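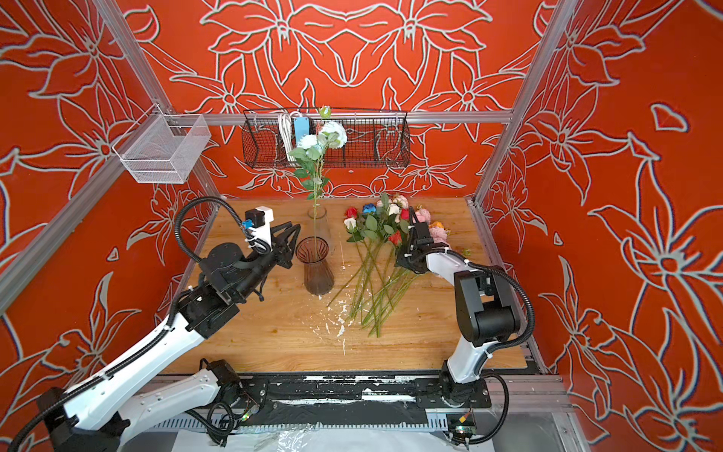

Zwischenbericht Kostell, Stand November
An: Vaida Vasiliauskas, Förderlinie Alltagsautomation
Von: Tarık Bozkurt

Liebe Vaida,

du wolltest wissen, ob Maschinen inzwischen im Haushalt helfen können. Kommt auf den Haushalt an. Wer Zeit hat und keine Gäste erwartet, ist mit uns schon recht gut bedient.

Arbeitspaket 2 (Blumen in die Vase stellen) lief im Berichtszeitraum über 655 Versuche. In 132 davon stand am Ende jeder Stiel in der Vase. Bei weiteren 66 fehlte genau einer, was Rimantas gern als Erfolg verbucht hätte. Ich habe abgelehnt, er führt jetzt eine eigene Tabelle.

Das Greifen eines einzelnen Stiels klappt ordentlich, solange er frei liegt. Im losen Bund mit Rosen in mehreren Farben fassen die Finger lieber zwischen die Köpfe und nehmen Nachbarn mit. Geübt wird mit Kunstblumen, echte hätten die ersten Wochen kaum überstanden. Die Vase ist aus Glas und oben durchsichtig, was den Kameras die Tiefenschätzung verdirbt. Liis hat dafür ein Verfahren in Arbeit, das bei schrägem Licht noch versagt.

Die Dauer bleibt peinlich. Unser bester Durchgang brauchte 32 Minuten. Im Laden von Liepiņa, wo wir den Vergleich gemacht haben, war die Floristin fertig, bevor ich die Stoppuhr gefunden hatte.

Offen sind die Ersatzfinger von Birel und die Freigabe der Restmittel. Arbeitspaket 3 (Handtücher) beginnt nach deiner Rückmeldung.

Gruß
Tarık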